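August, Milville bench, 2:40 pm

Moisture uptake, Ouali sealant, third batch. Balance zeroed twice; drift on the first zero was larger than I like, so the early readings are struck out. Coupons went into the chamber at 20 °C over the saturated salt. Starting mass for coupon 3 is 675 mg. Coupons 1 and 2 are logged on the sheet taped inside the cabinet door.

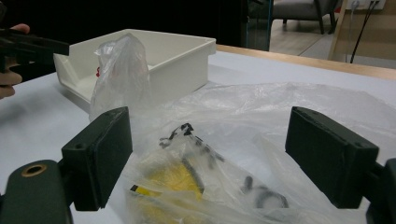

Omar Qaisi wants the uptake curve plotted against root time before we send anything to Ganance. Agreed. The last batch looked linear up to the second weighing and then flattened, and I can't tell from two points if that was saturation or a bad door seal. New gasket fitted this morning.

Chamber fan set to 3000 rpm. At the lower setting the humidity probe lagged the setpoint badly after each door opening.
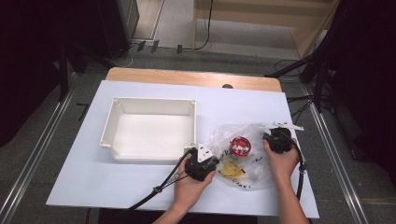

White tray, empty, and clear bag on the board.

To do: rerun the blank. Ask Medik for the cure schedule they used on their coupons; ours may be undercured at the core, which would shift the whole curve. Next weighing 6:40 pm, same balance, same tweezers.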